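Aug 11, 2022

Teleop day on the simulated kitchen. Started late; the Teltimov license server was down until after nine and the leader arms would not home without it. Restarted it twice, then left it alone and it came back.

Task for the day is the appliance button, left arm only, right arm parked somewhere sensible over by the drawer. The operator holds the two leader handles, the simulated arms follow, and we log joint positions, gripper opening and the rendered views. Target from Pollier is 100 accepted demos per task. At the start of the morning the button task stood at 14, all mine, and I had doubts about half of those.

First problem was the offset between the left leader and the left arm. With the leader at its rest pose the follower sat with the wrist rolled a few degrees. You can correct for this with your own wrist without noticing, and I had been doing that since Monday's build – wrong, since the build before that, checked the changelog. The consequence is that every one of the 14 has a small wrist roll in it that has nothing to do with the task. A policy will copy it. Re-zeroed, wrote the new offset into the config and not into the startup script this time, and threw the 14 away. Count back to zero.

Second problem was contact. The press is done with a fingertip, gripper open, one finger along the approach direction and the other out of the way. There is no force feedback on the leader handles, so the operator judges contact by eye from the rendered view. In practice you push until the finger stops moving and the handle keeps going. The gap between the commanded and actual position then grows, and when you pull back the finger stays where it is for a moment before following. In the log this shows up as a dead stretch at the end of each press. I recorded both commanded and actual. Which one we train on is still being argued.

Tried three ways of approaching. Straight in from the front is the cleanest path, but the finger covers the button for the last part and you are guessing. From above, the wrist runs close to its limit. Coming in from the left with the finger nearly level leaves the button in view until late, so that became the standard. The cost is that an early arrival lands the tip on the housing beside the button, and you then have to back off and shift over. I kept several of those on purpose and tagged them as corrections.
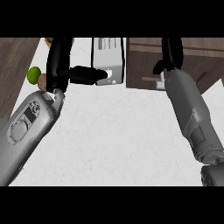

Zlatko Angelovski wrote back within a few minutes of my posting the morning summary, and his view is that corrections should stay out of the first training run altogether. He says the Nernico set was full of them and the policy learned to miss first and fix it afterward, because in the data a miss was almost always followed by a success. He would rather have a smaller set of direct presses, train on that, see where it fails, and then record corrections starting from those failures. He also asked whether I was resetting the parked arm between demos or letting it drift.

On the parked arm he has a point. I was letting it drift. My right hand is on the other handle the whole time and it does move. Plotted the right gripper position over the morning's demos and it wanders by a couple of centimeters, with a slow trend as I got tired. I have now put a clutch on the right foot pedal: pedal down, right arm follows; pedal up, right arm holds. Took most of an hour, mainly because on release the arm jumped to wherever the handle had gone in the meantime. Fixed by taking a fresh reference each time the pedal goes down. Should have had this in May.

On corrections I am less sure. The failure he describes is real, but I think it comes from the starting point and not from the corrections themselves. If the recording begins well before the miss, the model sees the miss as part of the job. If it is trimmed to start with the finger already in the wrong place, all it sees is the recovery. I can trim by hand, it is tedious but the tags are there. Told him I would make two sets and run both. He answered with the word fine.

After lunch Sun-ja Ok took the handles for a session so that we would have a second operator in the data. Never having used this rig, she was slower than me for the first few and then clearly smoother. Her approach is one continuous curve. Mine has a stop in the middle where I look up at the second monitor to check the depth. I had not known I did that. It is obvious in the velocity plot, a notch in the same place every time, and again a policy will copy it. She suggested moving the side view into the main window, small, in the corner. Did that, and the notch mostly went away.

She also disliked the handle scaling. One to one is right for crossing the counter and too coarse for the last bit. We tried half scale on a button, but switching in mid-motion gives a kink in the trajectory and she found it unpleasant. Settled on a fixed setting a little under one to one. The far reach now needs more arm movement from the operator and the chair has to be closer to the table. Chair position marked with tape.

Accepted by the end of the day: 12 direct, plus the corrections in their own folder. Low, but they were all recorded after the re-zero and the clutch, so I do not expect to have to delete them. Rejected the ones where the simulator let the fingertip sink into the housing. That happens with a hard fast push and is a contact stiffness setting. Raising it made the whole thing shake. Left it where it was and told Sun-ja to push gently. Sent a note to Kelmendi, since the solver is their part.

Seed for the object placement was 3146 for all of today, meaning the small items on the counter never moved. Good enough for debugging the press, no good for a final set. Randomize tomorrow, appliance fixed first, then let it shift.

To do:
Trim corrections, start after the miss.
Script to flag any demo where the parked arm moves.
Ask Zlatko for the Nernico tagging rules, if they were ever written down.
Drawer task: the handle is small and the right gripper finger needs to get behind it. Try with the clutch roles swapped.
New cushion for the left pedal, it slides.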